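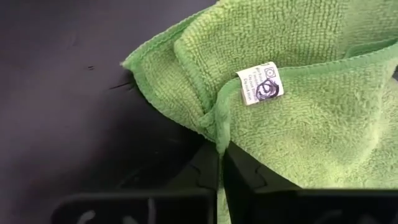 Trirkitus is hiring two part-time linen and cloth folders for the laundry room at our Ulloa building. The job is sorting, folding, checking and stacking the small textiles that our cleaning crews take out every morning: microfiber cloths, glass towels, dusters and mop covers. Most of it is microfiber. The green cloths, with the looped pile, the stitched hem and the little white care label sewn in at the edge, are the ones you will handle most. They go to the kitchen and break room crews, and they have to be folded so the crews can pull one off the stack without dragging the next one with it.

## The work

Clean cloths come to the folding tables in carts. You take them out, shake them, lay them flat and look them over on both sides. Cloths in good shape are folded in half and in half again, with the care label on the inside. Cloths with an open seam go in the mending bin. Cloths that have lost their pile or will no longer lie flat go in the rag bin. When you aren't sure which bin, ask the shift lead. New people ask a lot in the first month and we expect that.

You will also:

- keep colors apart (green for kitchens, blue for glass, red for restrooms, no exceptions)
- pack folded stacks into the crew totes and fill in the tote card
- wipe down the tables at the start and end of the shift
- clean the lint screens when the dryers are off
- report a cart with a bad wheel or a dryer that is leaving cloths damp

No fabric softener is used on any microfiber, ever. It coats the fibers and the cloths stop picking anything up. If you have worked in a hotel or hospital laundry you may be used to a different routine, and we will show you ours.

## Hours and place

The shift runs from 2 p.m. to early evening on weekdays. The exact finish time depends on how much comes back from the crews, and you are paid until the totes are packed. There is no weekend work. The laundry room is on the ground floor, at the back of the building, with its own entrance from the parking lot. It gets warm in August. There are fans, and you can take water breaks when you need them.

Most of the work is done standing. Stools are available and some of our folders use them for the checking part. Full totes are heavy and are moved on a dolly – please don't carry them.

## Who we are looking for

You don't need experience. We want people who are careful with their hands, show up on time and don't mind doing the same thing for nearly the whole shift. You should be able to tell the cloth colors apart and read the tote cards, which are printed in English and Spanish. Some people find that microfiber catches on dry skin. We keep thin cotton gloves in the room for anyone who wants them.

Radio is allowed at a low volume. Earbuds are fine in one ear only, so you can hear the carts coming through.

## Pay and training

Pay is hourly and starts at the same rate for everyone in the laundry room. We will tell you the rate when we call, before you come in. Training is paid and lasts 3 shifts, working next to one of our current folders. Work shirts are provided. Shoes are not – closed toes, please, with a sole that grips.

## How to apply

Pick up a form at the Trirkitus front desk, or at the Codora office if that is closer to you. Put "Ulloa laundry" on the top line so it goes to the right tray. Tell us which days you can work and when you could start. A résumé is welcome but the form is enough.

We will call you to set up a short visit. You will see the room, fold a few cloths and have time to ask questions. If you need a ride from the bus stop, tell us on the phone. Forms are accepted until both places are filled.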